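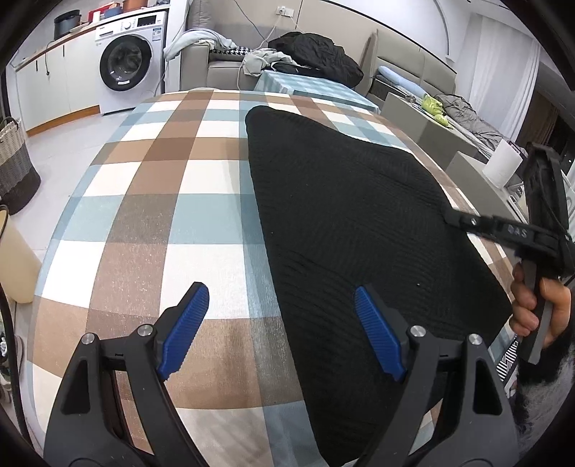 A black jumper laid out on a large table, with one gripper over its near corner and the other on its right edge.

Folding laundry with hand-held grippers: software tips

These are notes on the software side of recording folding at home and turning the recordings into something a robot arm can follow. They come from our own kitchen table and from the Entili planning tools, which we have used for most of the work. The hardware is covered on another page.

Before you start

Run the tracking check before any clothes come out. In Entili it is under Session, then Check. Move both grippers slowly over the whole table, corners included, and watch the trace on the laptop. It should be one unbroken line for each hand. If a line jumps, look for a big plain area such as a bare wall or a white ceiling filling most of the view, and tilt the grippers down a little.

A patterned tablecloth helps the tracking. Checks and plaids give it plenty of corners to hold on to. Smooth the cloth flat first, as a crease that shifts halfway through will pull the table height out. If the cloth does slip, stop and start a new recording. Trimming out the bad part afterwards takes longer and the two halves never line up properly.

Set the clocks on both grippers from the same laptop. We allow no more than 6 milliseconds between left and right. Past that, the planner sees one hand let go before the other has taken hold, and it puts in a pause that you will then spend an evening trying to find.

Dark clothes

Black knitwear is the hardest thing we fold. The software that finds the outline of the garment works well on shirts and tea towels, but a black jumper gives it very little to go on inside the edge. A sleeve lying across the body disappears.

Lock the exposure before you begin. On automatic, the picture brightens when a black garment fills the view and the tablecloth washes out.

Put dark things on a light or mixed cloth. Brown squares in a check are fine. A navy cloth is not.

Turn the outline threshold down to 40 for black and put it back to 74 for everything else. Save these as two presets. We kept forgetting to change it back and lost a whole basket of pillowcases that way.

Ribbed knits can be read as a stack of thin layers. If the layer count comes out silly, tick Ignore Fine Texture. It is off by default in the Clirnavon version and on in the newer ones.

Black grippers on black wool need a mask. Draw it once for each gripper, with the jaws open, then again with them closed. Coloured grip pads are useful here, so leave them out of the mask and let the software use them to find the fingertips.

Two hands

Label each recording by which hand holds and which hand moves. The planner can work this out for itself, but it guesses wrongly when both hands are touching the garment. A short label typed at the end of each fold saves going through them later.

When one hand is pressing an edge down, mark it as Press and leave Grip for when the jaws have closed on cloth. The control side treats them differently. Press holds a steady downward force and lets the fingers slide a little — Grip does not let them slide at all, and it will stretch a loose knit.

Keep the hand that is waiting in view of the other gripper if you can. It gives the software a second fix on where it is.

Planning the fold

Plan in the order you would fold by hand. Sleeves, sides, then bottom to top. We tried the automatic ordering in Komex and it was quicker on paper, with more turning over of the garment than anyone would want.

Set the approach angle to something less than 90 degrees. Coming straight down pushes the cloth into the table and the fingers miss the edge. A slant gets under it.

Slow the last part of every fold. Laying the edge down at full speed traps air and the top layer creeps.

Keeping the files

Name folders by garment and colour, and put the preset used in the name as well: jumper-black-40, for instance. Rarkumach will read that straight into its table on import, so there is no form to fill in.

Do the import the same day. If a recording has a fault you will want to fold that jumper again while it is still out.

Page last changed Sunday, April 18, 2021. Towels and fitted sheets to be added in June.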